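Selling the scrap from the unit

20 Jul 2021

I finally cleared out the back of the unit at Brallonham. It had been on my list since February, when Lamduan Nakpan gave up her half of the lease and left me with the shelving, the old pipework and two cages of mixed metal that we had both been adding to for years.

My mistake last time was taking everything in one load. The yard weighed it as mixed light iron and paid me accordingly, copper and all. So I spent four evenings sorting with a magnet and a file. Anything the magnet stuck to went in one cage. The rest I scratched to see what colour was underneath.
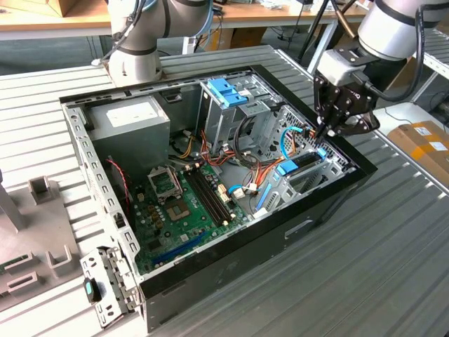
Brass was the slow part. Old taps and valves have steel screws and rubber washers in them, and the yard will mark down a whole bin if they find too much of that. I took the screws out where they would come and put the stubborn ones in a separate tub. Lorcan Keogh lent me his platform scale, so I knew my own weights before I left home. The copper pipe and brass together came to 98 kilos, and the steel was 814.

I rang two places for prices. Stedik wanted everything delivered before ten in the morning and would not quote for brass over the phone. Kahraman gave me a price per kilo for each grade and held it until the end of the week, so I went there. Janaka Mondal drove the van and we did it in 2 trips. 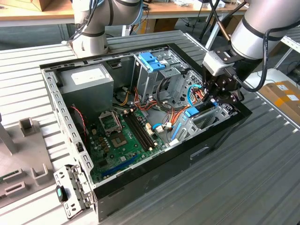

Prices for electrical scrap are harder to pin down than for plain metal. Cable is paid on how much copper is left once the plastic is off, and the man at the desk guessed ours by looking at the cut end. Computers are another matter again. A tower with the green motherboard still in it and the power supply up in its corner is several grades of scrap in one steel box, and Kahraman prices the boards apart from the case. I had three old ones and left them whole, as I wanted the afternoon back.

The total came to £1,188, paid by bank transfer — they can't pay cash for scrap, and you need photo ID and proof of address. I forgot the proof of address and had to ring home for a picture of the gas bill, but they wanted the paper one, so Janaka went back for it.

Still to go are the lead flashing and a bag of old batteries, which Kahraman don't take. Chalerm Limsakul thinks Fernano might. I'll ring them next week.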